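Posted in: Home & Garage > Sorting, Storage & Chucking Out

Bottles in the shed: upright or on their sides?

tineke_m
Cleaning out the back room at last. I've got more than 191 bottles left from the years Dad and I made cider, nearly all dark green. Do I store them standing or lying down? The shelf from Van Wijk says it holds 500, which I suspect was measured using optimism.

rostam_h
Empty or full?

tineke_m
A bit of both, which is half the trouble. I've been picking them up one at a time by the neck end and deciding on the spot.

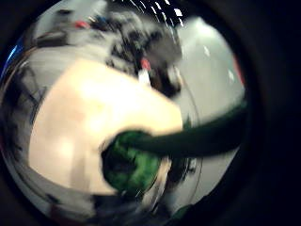 The deciding is slow. I started after lunch and I've done one crate, plus a long sit-down.

rostam_h
Full ones with corks go on their sides so the cork doesn't dry out. Empties go upside down in a crate – keeps the spiders out.

MarloesDH
Disagree on the corks. Fizzy cider is fine standing up. Mine stood in a cupboard in Husham for four years and the only thing that suffered was my opinion of the cider.

rostam_h
Four years standing up and it tasted bad. I'll leave that there.

MarloesDH
It tasted bad going in, mate.

hdebruijn
Recycle the empties. You are not going to make cider again. I kept 364 of the things through two moves and finally dropped them at the Vatinmont depot in March. Haven't missed one.

tineke_m
I might make cider again.

hdebruijn
Sure.

tineke_m
Keeping two crates. On their sides, Rostam's way. Marloes can have the rest if she brings the ute.

Contact the mods | © Warar Forums | Back to top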